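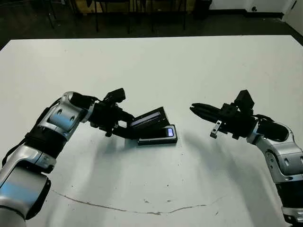

Laltside Careers Board
Applications and interviews
Topic: Number of referees requested before interview

Vustham_Registry
I should be grateful for members' views on the following. I have applied for a records post at Bakker, and the application form requires four referees, all of whom are to be contacted before interview. My present employer has not been told that I am looking elsewhere. The guidance notes state that forms with fewer than four names will be returned. May an applicant properly ask for contact to be delayed until an offer is made?

Wai-kit Chiu
Yes. Write to the recruitment office, quote the vacancy number and ask that your current line manager be approached only after a conditional offer. I handled appointments at Kesesent for 16 years and such requests were granted as a matter of course. Supply all four names, and mark clearly the one to be held back.

p_harrow72
I must disagree with the previous reply. Where the notes say that all referees will be contacted before interview, a candidate who asks for different treatment is asking the panel to depart from its own published procedure. In our last round we received 289 forms for 2 posts. Any form that needed separate correspondence was placed to one side, and I regret to say that several were not looked at again.

Wai-kit Chiu
That is a fault in the handling of the forms. It should not be held against the applicant. A panel has no need of a current manager's opinion to decide whom to see.

p_harrow72
I did not defend the practice. I described it, so that the original poster may judge the risk.

Oakley_M
Could a former manager at the same employer be named instead? I did this when I left my last post. The form asked for "a person who has supervised your work", and did not say that the supervision had to be current.

Vustham_Registry
Thank you all. I have checked the wording. It reads "your present or most recent supervisor", which I take to exclude a former one while I remain in post. I telephoned the office this morning and was told that requests must be made in writing and would be answered within 72 hours — the closing date is at the end of September, so there is time.

Wai-kit Chiu
Please keep a copy of whatever they send. If the answer is given by telephone, reply by email setting out what was said and ask them to confirm it.

p_harrow72
On that point we agree. I would add that the request should go in before the form is submitted, and that the form itself should refer to the reply by date.

Oakley_M
Would you let us know what they decide? I am considering a post with the same office and have only three names to offer.

Vustham_Registry
Certainly. The letter has been sent and I shall post their answer under this topic.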